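Ondidik Tableware Program
Progress report to Serrano, period ending February

1. Status

Work in this period covered the place-setting layout for the Ploltness dining rooms. The basic setting is fixed: one wide-rimmed white bowl, one striped woven placemat, one beige tray with a raised lip. Purchase of the first lot is complete at 464 pieces, against a planned 627. The balance is on order with Justudo.

2. Layout

The bowl is placed on the mat and the tray to the side. Trials were run on the wooden table with a pale cover laid over the top, so that mat and tray positions could be compared against a plain surface. The white and taupe stripe was kept over the solid gray option — it hides crumbs better and costs the same.

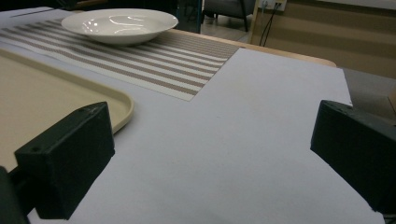

Akosua Osei asked whether the rim of the bowl is too wide for residents who eat one-handed, and requested that a deeper bowl be tried at two of the tables before the remaining order ships. Her request has been accepted. Justudo will hold the bowl portion of the balance until the result is in.

3. Open items

Tray size. The present tray takes up more of each place than the drawings allowed for. With four settings per table the trays on the long sides come close to meeting at the corners.
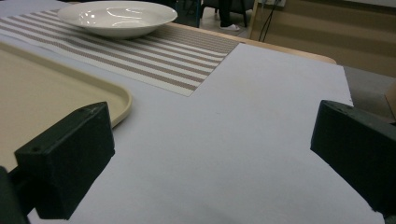 A smaller tray with the same lip has been quoted and would free 80 mm per side. The change affects trays only; mats and bowls already received stay in use.

Mat laundering. 46 mats have gone through the wash cycle. Shrinkage is within the supplier's limit. Edge wear will be checked again next period.

4. Budget

Spending is on plan. The smaller tray can be covered from the line for spare mats — approval is requested before the Justudo balance is released.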